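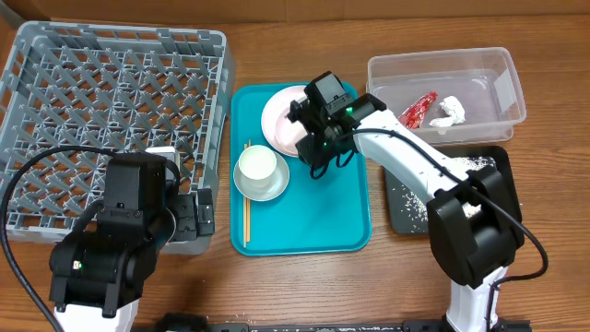 4. Loading the rack from a tray

Most instructions for loading a dish rack assume you are standing at a sink with one dirty plate in your hand. In a shared kitchen the dishes come back on trays, a whole meal at a time, and the person unloading wants to be finished. This section covers that job. The usual set-up is a square gray rack with angled pegs on the left, and to the right of it a teal tray carrying a pink plate, a white cup on its saucer and a pair of chopsticks. Four pieces, and they still get stacked wrong. We have read plenty of advice claiming that a good rack "loads itself." We have not met that rack, and the Plullo is no exception.

Read section 3 first if the rack has not been rinsed out of the box. Section 5 deals with the machine itself.

4.1 Before you start

1. Put the rack on a flat, dry surface. Any table will do. The Plullo starter booklet recommends a special mat, sold separately. We tried the mat for most of April and could not tell the difference, so it is left out of this guide.

2. Set the tray down beside the rack with a hand's width between them. If the rim of the tray sits on the rim of the rack, one of them is going to slide.

3. Decide which side the rack goes on and keep it there. Right-handed people are often told to put it on the right. We find the left works as well for a right-handed person, as long as it stays put from one tray to the next. Moving it every time is what causes the bumped plates.

4. Empty any liquid from cups and bowls into the sink. Scrape food into the bin. A rinse is optional, whatever you have been told, except for egg and rice (see 4.5).

Note: The rack has an open floor. Whatever is on the dishes will go through it onto the table. If you are loading away from the sink, scrape first and complain later.

4.2 Order of loading

The order below is the one Hạnh Bạch wrote up for the Adia kitchen, with two changes. Her version starts with the chopsticks. Ours ends with them, for the reason given in step 5.

1. Take the plate first. It is the widest thing on the tray and it needs a clear run of pegs.

2. Stand the plate between two rows of pegs with the eating side facing the middle of the rack. Lean it the same way the pegs lean. A plate leaned against the slope will look fine until the rack is lifted.

3. Lift the cup off the saucer. Do not carry them together. Put the cup upside down on the open floor, next to the raised rim, where nothing can be leaned on it.

4. Stand the saucer between pegs, same direction as the plate. Small saucers tend to drop lower than you expect and lie over sideways. If yours does, move it to the end of a row and let it rest against the rim.

5. Chopsticks last. Lay them flat across the floor if they are too long to stand, or stand them in the cutlery cup if you have one. Loaded first, they end up under a plate, and then somebody pulls on them.

6. Wipe the tray and stand it somewhere else. The tray does not go in the rack. The Plullo booklet shows a tray in the rack, at an angle, with room to spare. We could not get that to happen with any tray we own.

CAUTION: Do not carry a loaded rack by one side. The rim is raised all the way around, so there is somewhere to hold on opposite sides. Use both hands.

4.3 Wooden chopsticks

Opinions differ and most of them are stated with more confidence than they deserve. The Mạc leaflet says wooden chopsticks should never go through a machine. The Wolance leaflet says any wood is fine on any setting. Neither gives a reason.

What we do in our own kitchens:

1. Plain wood with no finish: wash by hand, dry standing up, tips in the air.

2. Lacquered or painted: by hand, with a soft cloth. Do not soak.

3. Wood you do not care much about: put it in the rack, take it out when the wash ends, and dry it with a towel. It will fade and get rougher. How soon depends on the wood.

Keep pairs together from the start. A rubber band sounds clever and leaves a dirty ring underneath it.

Note: Thin chopsticks can slip down through the open floor of the rack, tip first, and catch on whatever is below. Check under the rack before you lift it off the table or slide it into a machine.

4.4 How much fits

The carton says "up to 300 pieces a day." This is a claim about somebody's stamina and tells you nothing about the rack. The carton also gives a part number, 2,908, which is worth writing down because the replacement feet are sold under it and under nothing else.

To find out what your rack will hold:

1. Load it with your own dishes, dry and clean, following 4.2.

2. Stop when any two pieces touch.

3. Take one piece out. That is your full load.

People skip step 3. They are also the people who write to us about chips. Thick plates and deep bowls will bring the total down a good deal, and a rack filled with nothing but saucers proves very little.

If you use the same tray setting every day, it helps to give each item a fixed place in the rack. Write the places on a card and tape it to the wall. We were doubtful about the card and it has stayed up, mainly for new people.

4.5 Troubleshooting

Plate falls forward when the rack is moved.
It is leaning against the slope of the pegs. Turn it around. If it still falls, the plate is too shallow for that row, so try the next one.

Water pooled on the base of the cup.
Normal for cups with a foot ring. Tilt the cup against the rim before you move the rack. Sprays and rinse products that promise to prevent this did nothing we could see.

Saucer comes out dirty on one side.
Something was pressed against it. See 4.4, step 2.

Rice or egg still on the plate.
Soak the plate in cold water for 15 minutes before loading. Hot water sets egg. Longer soaking is often recommended and in our trials it made no difference.

Rack rocks on the table.
Check the feet first, then the table. In our case it was the table.

Gray plastic looks chalky.
Mineral deposit. Wipe with white vinegar, leave it a few minutes, rinse. The manufacturer's cleaner does the same job and costs more – use it if you already have a bottle.

4.6 After unloading

1. Take out cups first this time, then saucers, then plates. Any water left on a cup base goes onto the floor of the rack instead of over a dry plate.

2. Turn the empty rack upside down and knock it once against the side of the sink. Grains of rice collect where the pegs meet the floor.

3. Leave it upside down to dry.

Last checked against the printed booklet on 1st September. The booklet has been reissued since the first version of this guide, with new pictures and the same mistake about the tray.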